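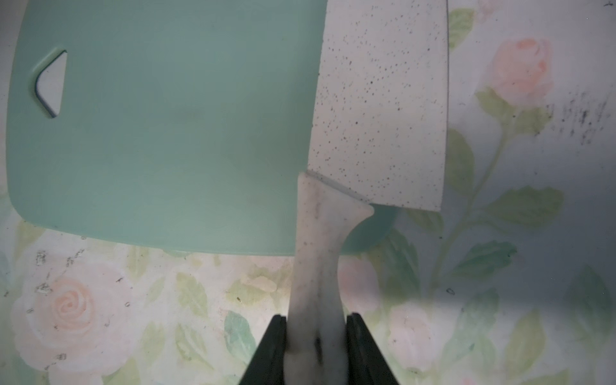

Clastadholm Releases Ledex 2 Surface Care Sheet for Shared Kitchens

CLASTADHOLM, 10 March 2021 - Ravov, a supplier of cleaning products to hostels, staff kitchens and rented apartments, has released the second edition of its Ledex surface care sheet. The new edition replaces the one issued in November and applies to all Ledex concentrate sold in refill bottles. Customers holding the earlier sheet should remove it from the wall and post the new one.

The main change concerns dilution. The first edition gave a single mix for every hard surface. Ledex 2 gives separate mixes for plastic cutting boards, coated metal, printed table coverings and painted or papered walls. Each mix is stated per liter of cold water. The measuring cap supplied with the bottle is unchanged, and no new equipment is needed.

Contact time has also been revised. Plastic boards are to be left with the solution on both faces, then rinsed under running water and stood on edge to dry. Boards should not be stacked flat while damp. Hanging holes and molded edges are to be cleaned with a narrow brush, as residue collects there and is missed by a flat cloth. Boards with deep knife marks should be taken out of use.

Coated knives are covered in a section of their own. The coating on a colored or patterned blade can be dulled by abrasive pads, and the sheet now limits cleaning to a soft cloth and a neutral solution. Blades are not to be left soaking. The section does not cover sharpening, for which users should follow the maker's instructions.

"Most of the questions we received on the first edition were about mixed surfaces," said Levente Hajdu, technical manager at Ravov. "A kitchen will have a plastic board on a printed covering next to a papered wall, and the staff want to know which mix goes where. The new sheet is arranged by surface, so they can look it up and move on."

The revision follows a trial run by Muriithi, a contract cleaning firm, in 243 shared kitchens. Supervisors at each site kept a log of the mix used, the surface treated and any marking or loss of color. Some 200 of the sites returned complete logs. Incomplete logs were set aside and were not used in setting the new mixes.

Printed coverings accounted for most of the reports of color loss. In these cases the concentrate had usually been poured straight onto the covering and diluted afterward. The sheet now states that the solution must be mixed in a separate container and applied with a damp cloth. Pale prints should be tested first on a corner or underside.
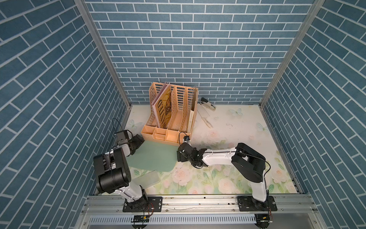

Brick-patterned wall surface and floral print mat.

For patterned wall surfaces, the sheet calls for the weakest of the listed mixes, wiped from the bottom upward and dried with a clean cloth. Seams and corners should be wiped along their length and not across. Bare brick and unsealed plaster are outside the scope of the document, and Ledex should not be used on either.

Tsehay Ayele, who managed the trial for Muriithi, said the log format would be kept in use at the firm's own sites. "We had been recording the product but not the surface. Having both on one line makes a complaint much easier to trace."

The storage instructions are carried over from the first edition with one correction. Mixed solution may be kept for two days in a closed, labeled container, after which it should be discarded. The earlier text gave a storage period for the concentrate only, and this was read at several sites as applying to the mixed solution - it does not.

The Ledex 2 sheet is supplied as a single printed page, with a laminated copy available on request. It is included with all refill orders shipped from Clastadholm from the date of this release. Existing account holders will receive a copy with their next invoice.

Press contact: Sharon Wanyama, Ravov, Clastadholm
Technical questions: Mathis Joly, Product Support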